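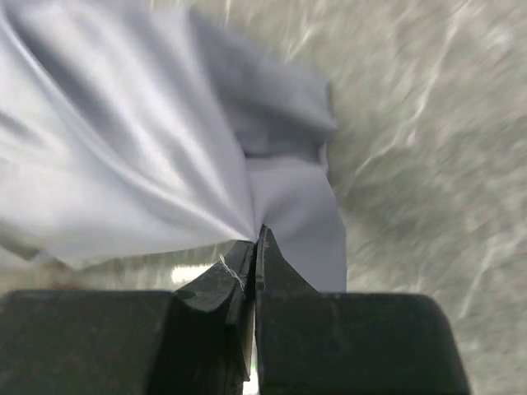 Pale gray cloth, drawn into folds

About Clirkent

Hello, and welcome! If you have found your way to this page you have probably played one of our games, or you are thinking about it, or somebody has left a tab open on the family computer. Whichever it is, we're glad you stopped by, and we'll try to tell you who we are and how we came to be making slow, talky adventure games for a living.

Clirkent is a small game studio. We write, draw, program and publish story games for PC and Mac, mostly of the kind where you walk around, talk to people, open drawers you probably shouldn't, and put together what happened before you got there. We don't do combat (we tried once, and our one sword fight was so bad that we turned it into a conversation). What we love is the part of a game where you stop in a doorway and listen to two characters bickering in the next room, and then go back and talk to each of them on their own.

How we got started

The studio began as a hobby between two friends, Lucie Lemieux and Lorne Morin, who met while working on match-three puzzle games for a much bigger company. Lucie was writing the little bits of text that pop up between levels, which had a limit of 10 words each, and Lorne was fixing the code that made the words pop up. They ate lunch together most days and talked about the adventure games they had grown up with – the ones with a parser that didn't understand you, and the ones that came on a stack of discs and asked you to swap them whenever you climbed a staircase.

At some point the lunches became evenings and the evenings became a game. It was called The Sandhu Letters, and it took place in a post office over a single night shift. You play a sorter who has a bag of mail with no addresses on it and has to work out where every letter belongs. It was made in spare rooms and on trains, the music was recorded on a piano with one sticking key, and when it was finished we put it up for sale without much of a plan. We thought our families would buy it. They did, bless them, and then so did a good many other people, and a few of those people wrote to us with such kind and detailed letters of their own that we started to think about doing this properly.

So we left our jobs, with a lot of nerves, and rented a room above a bicycle shop. We are still above the bicycle shop, although we now have the room next door too, and a kettle that belongs to us.

Breninness

Most people know us for Breninness, our second game, and it's the one we get the most mail about. It is set in a fishing village on a made-up stretch of coast in the week before the ferry stops running for the winter. You come home to sell your aunt's house, and you have until the last boat to decide what to do with everything in it. There are 336 objects in the house that you can pick up and keep, sell, give away or throw in the harbor, and every person in the village has something to say about at least a few of them.

It was a much bigger job than we expected. Lucie's script ran to 432 pages by the time she was persuaded to stop, and there are conversations in there that we have only ever heard of one player finding. Please do keep looking! If you hand the barometer to the right person on the right evening you'll be rewarded with what Lorne considers the best joke in the game, and he wrote it, so he would.

Breninness came out on 28/05/2022, after two delays that were entirely our own fault, and we've been adding to it ever since. The walking speed option, the bigger text, and the notebook that remembers who told you what all came out of messages from players. So did the dog. We had not planned on a dog, but so many of you asked why a fishing village didn't have one that we gave in, and the place does feel friendlier for it.
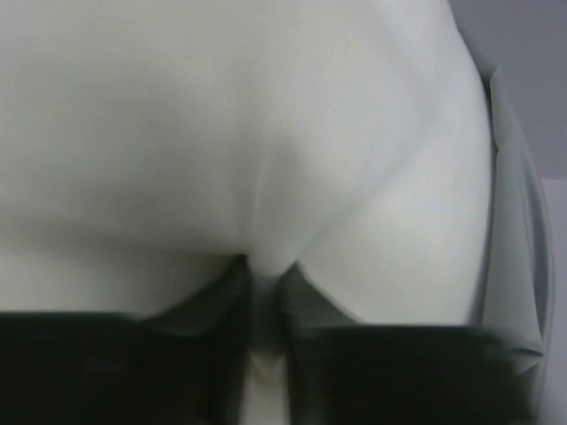 We should say a word here about endings, as it's the question we hear most. No, there isn't a true one. We know that some of the guides rank them, and we've read those guides with great interest, but when we were writing we tried to treat each ending as the one that a particular sort of person would arrive at. If you sold the house and took the boat, that's what happened. If you missed the boat on purpose (you know who you are) then that's what happened too.

The tools we use

For the first game we used an engine that Lorne had cobbled together, and it would be fair to say that it worked best when he was in the room. For Breninness we sat down and built a writing tool to go with it, called Forkance. It lets a writer lay out a conversation on one long page, with all the branches side by side, and then play it straight away without asking a programmer for help. It also complains loudly when you have written a branch that can't be reached, which in the early days was most of them.

We've been asked whether we'll release Forkance for other people to use. We would like to. It needs a manual first, and a few of its buttons need to be called something we can print. A handful of students have been trying it out and sending us notes, and those notes have been very useful and occasionally quite blunt.

How we work

We keep ordinary hours. Both of our founders had their fill of late nights and cold pizza at earlier jobs, and when the studio was set up they agreed that if a game needed more time then it would come out later. That is why our release dates tend to be seasons. We have stretched this rule once, in the June after Breninness came out, when a bug was eating people's saved games, and everybody involved had a week off afterward.

Every game gets tested by people who don't normally play games as well as by people who play little else. Some 300 players helped us with the last round, and their names are in the credits, in the order they signed up. We read every report. We may be slow to answer, but we do read them.

What's next

We're working on a third game. It's set in a hotel that is being slowly closed down, floor by floor, and it has more singing in it than the last one. We don't have a title that we all like and we don't want to promise a date, for the reasons above, but there'll be a demo when there's something worth showing, and people on our mailing list will get it first.

Getting in touch

You can write to us through the contact form, and one of us will write back. If you're stuck, please tell us which game, which evening, and what you have in your bag. If you're a teacher or a librarian and would like copies for your students, just ask, we're always happy to sort that out. And if you've come across the sticking piano key in the first game and wondered if it was a fault with your speakers, it's the B flat above middle C, and your speakers are fine.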